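How to Ripen Hard Stone Fruit at Home

Most peaches, plums and nectarines sold in stores are picked firm so they survive the trip. They will soften at home in two to four days if you store them the right way.

What you need

A paper bag or a shallow container
A clean kitchen towel
A spot out of direct sun

Step 1. Sort the fruit
Press gently near the stem. Fruit that gives a little is ready and can go in the refrigerator. Anything bruised or split should be eaten the same day or cut up for the pan.

Step 2. Leave it unwashed
Water left on the skin leads to mold. Wash each piece right before you eat it.

Step 3. Set it out in one layer
Place the fruit stem side down, with a little space between pieces. Stacked fruit bruises where it touches. For faster results, put it in a paper bag, fold the top over once, and add a ripe banana. Plastic bags trap moisture and should not be used.

Step 4. Check once a day
Smell is a better guide than color. A ripe peach smells sweet at the stem end. Plums lose some of their shine and feel slightly soft at the tip.

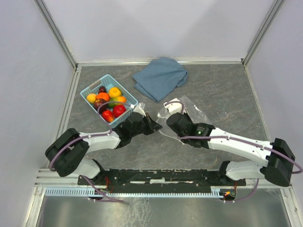

Ripening in an open container takes a day or so longer than the bag method, but it is easier to keep an eye on. Pick one that lets air through the sides. A plastic basket with perforated walls, like the light blue one, works well for a mixed batch. Small dark plums are easy to miss among bigger orange and yellow fruit, so check them first.

Step 5. Chill when ripe
Move ripe fruit to the refrigerator, where it will keep for three to five days. Take it out an hour before serving for better flavor.

Last updated November 30, 2022, by Heather Baxter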